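Workshop tips: recording tidying-up jobs with hand-held grippers
Filed under: Workshop, Small jobs, Robots

These notes come from the tidying study at Farkholm, where we wanted to know how much the state of the work table affects what a robot learns from people. A person does a small job with a pair of hand-held grippers, the movements are recorded, and the recordings are used to train an arm to do the same job. We made 200 recordings on a carefully kept table and 200 on one that was left as it came. The arm trained on the first lot finished the job more often, and most of the gap came down to plain housekeeping.

Covering the table
Put something plain and pale over the wood. Paper is cheap and quick to change. Smooth it from the middle outwards and tape it underneath, not on top, where the tape lifts and catches on things. Small creases did no harm in our results. A fold that stood up did, and we threw away 14 recordings after a block tipped on one.

Change the paper when it has pen marks or greasy patches. Do not turn it over and use the back.
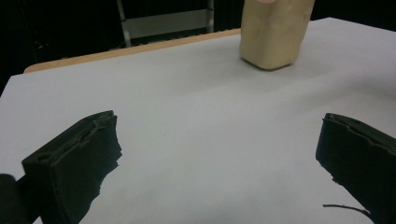

Salehi: We tried paper for a month and went back to a board. Paper creeps towards you every time you drag something across it, and by the afternoon the start marks are a finger's width out. If you must use paper, put the marks on the table edge.

The point about marks is a good one and we have since done the same. A board costs more and needs wiping, but it stays flat. With a glossy one, check for glare from the lamps before you start. A damp cloth with a drop of washing-up liquid is enough for cleaning. Dry it straight away, as streaks show up in the recordings.

Choosing what to put on it
Use soft, light things to begin with: sponges, small plastic cups, foam blocks. They forgive a clumsy grip. Keep to colours that stand out from the covering. We had the most trouble with pale items, which the Drotier software lost more often than bright ones, and if you need a pale cup it helps to light it from one side so that it throws a shadow.

Start with the jaws wide open and come in slowly. People who hurried the last bit of the reach gave us recordings the arm copied badly. Slow reaching and normal speed for the rest worked best.

Hands, sleeves and cables
Wear plain dark sleeves that fit at the wrist. Sit close enough that your elbows stay bent. Let each cable hang down on its own side of the table and leave enough slack to reach the far corners. Before each run, move both grippers once round the full area. If either one tugs, sort it out then.

Any marker plates on the grippers need to be kept clean. Use a dry soft brush, never a wet cloth, and hold the plate by its edges.
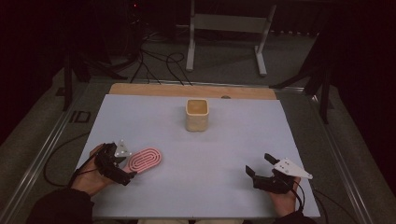 Both grippers in use over the board, with the pink pad and the small square cup.

How long to work
Stop after some 24 runs and have a proper break. Beyond that our people began to cut corners, and the recordings got shorter and rougher. Write down the time of the break, so that you can compare the runs on either side of it.

At the end of a session
Take off the covering or wipe the board. Coil the cables loosely and hang them up. Count the items back into the box and put damaged ones aside, as a torn sponge does not squash like a whole one. The Grustetti clamps under our table work loose with use, so we tighten them last thing and check them again in the morning.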